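Speaker notes: Narrow-neck glass for condiments, shelf and table
Session 4, Zavside packaging day. Speaker: Noémie Penner. Slot is 30 minutes including questions.

Opening. Introduce myself and the company in one line. State the scope: small glass bottles for dark sauces, filled cold, closed with a metal screw cap. No squeeze bottles, no glass jars. Plastic was covered by Carter Fortin in the morning session, so refer back to him if it comes up.

Slide 2, the neck. A narrow neck does two jobs. It limits the exposed surface once the bottle is open, and it slows the pour. The trade-off is at the filling line, where a narrow neck needs a thinner nozzle and a longer dwell. At Plirkcombe the dwell had to be lengthened twice before the foaming stopped. Pause here for the line people, who will want the nozzle diameter. It is in the handout, table 2.

Slide 3, the shoulder. This is the part most buyers skip. The slope of the shoulder decides how the last of the sauce leaves the bottle. A square shoulder holds product back when the bottle is tipped. A sloped one drains better but gives the label less flat height. Residue after a two-minute drain is the number to quote, and it should be measured at room temperature with the cap off.

Slide 4, dark sauce in a slim bottle. Keep this up while going through the closure points. 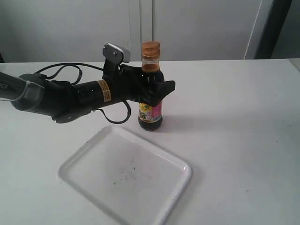

Zavside Packaging Notes, p. 52

Closure points. The cap on the slide is copper-orange metal with a ribbed surface. The ribs matter to anyone opening a bottle with oil on their fingers. In the Clorosero trial we compared ribbed and smooth caps on the same neck finish. Lorne Gauthier ran the torque tests and his sheet is in the handout. Opening torque was set first, then application torque was worked back from it.

Color. Dark brown sauce hides sediment and also hides a low fill. A fill line molded into the glass is no help behind a dark product, so check fill by weight. Our sample was 600 bottles, of which 207 were reweighed after storage. Do not read out the distribution, just show the chart.

Slide 5, labels. The lower label on a slim bottle has a tight curve. Paper with a heavy coating will lift at the overlap, usually at the bottom corner first. Francine McIntyre has asked me to mention grain direction: run it around the bottle, and specify this on the purchase order. MacDonald changed stock in December and the complaints about lifted corners dropped, though the adhesive was changed in the same month, so the two effects cannot be separated.

Slide 6, stability. Tall and slim means a higher center of gravity. Test full, half full and empty on a tilting board. Record the angle at which the bottle goes over. Repeat on a damp surface.

If time is short, drop slide 6 and go straight to costs.

Slide 7, costs. Glass weight, cap, label, in that order. Prices are in the handout and exclude freight.

Questions. Ginette Kennedy is chairing and will take them by row. Likely ones: tamper bands, pour inserts, recycled glass content. On pour inserts, say that the test is still open and give the email address on the last slide.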